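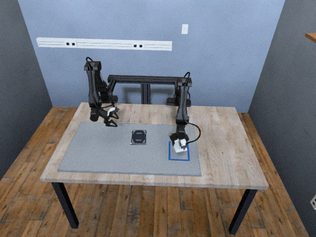 Bench Automation Standards Group, Gullow

Gullow today issued revision two of its practice note for two-arm bench cells, effective 24th August. The note covers cells in which both arms share one mounting frame and one work plate, and it applies to simulated cells as well as physical ones.

Under the revised text, each placement target must be outlined in a color that contrasts with the plate. One arm may work at a target while the other holds clear, gripper open. Each rule is checked over 1,000 simulated cycles before sign-off - up from 25 in the March draft.

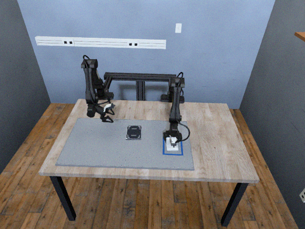 1 min read

Cable loops must be modeled at full length and kept out of the closing path of either gripper. A cell that changes its frame, plate or target layout is treated as a new cell and must be checked again. Records are kept for each arm separately and list the start pose, the end pose and any contact with the plate.
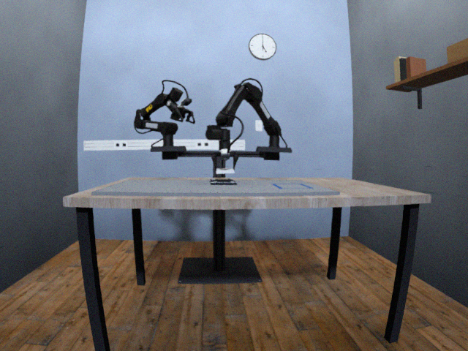
Leonidas Tzanetos said the separate records were overdue, but that the recheck rule was too broad and would catch shops that only move a target by the width of its tape. Gullow will accept written comments on that clause for 44 days.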